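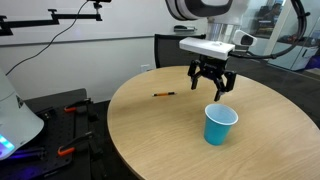
Teaching a machine to pick things up takes a great deal more patience than teaching a toddler, and I say that as someone who has done the toddler part twice. I had driven out to Heltlow to spend a couple of days with Hậu Hồ, who runs the collecting side of things at a small company called Nidex, and I suppose I expected screens full of math. What I got was tableware. The gripper hangs open over a light blue plastic cup, a pencil lies farther back on the same round table, and all of that together, the cup and the pencil and the arm and the order to pick up one and leave the other alone, goes into the books as a single example. Hậu wants 300 of them for this task before she'll let anyone train on it (she used to settle for 144, and she makes a face when she talks about those days).

An example, in her shop, is one complete go at the job from start to finish, with the camera on the wrist saving pictures the whole way down and the arm saving where each of its joints was. A person steers. The learning system comes along later and studies the lot, a bit like a new cook going through a box of somebody's grandmother's recipe cards, smudges and all.

The smudges matter, too! On my first morning I asked whether the clumsy tries got thrown out, and Hậu took a good long while over her answer, walking me to the coffee and back. A try where the cup gets knocked over is marked as a miss and kept in its own pile. A try where the person steering comes in crooked, notices, backs off and lines up again is worth gold to her, and she'd like more of those than she gets. The trouble is that people grow skilled. By the second week everyone comes straight down on the rim in one smooth swoop, and the system never sees how to get out of a pickle.

So she moves the cup. She keeps a list of 72 starting spots, drawn up in a program called Gruveo that the team wrote for themselves, and nobody steering gets to choose which one comes next. They trade off after six tries, partly for the sake of their wrists and partly so the system doesn't end up copying one person's habits.

I took a turn myself, and was slow, and went in far too high. Hậu saved it anyway and typed "hesitant, good" in the notes. The whole set is due in March at Quách, the firm that will do the training, and my six tries are going along with the rest.

Print this article | E-mail this article

This site uses cookies to remember your reading preferences. By continuing to browse, you agree to their use.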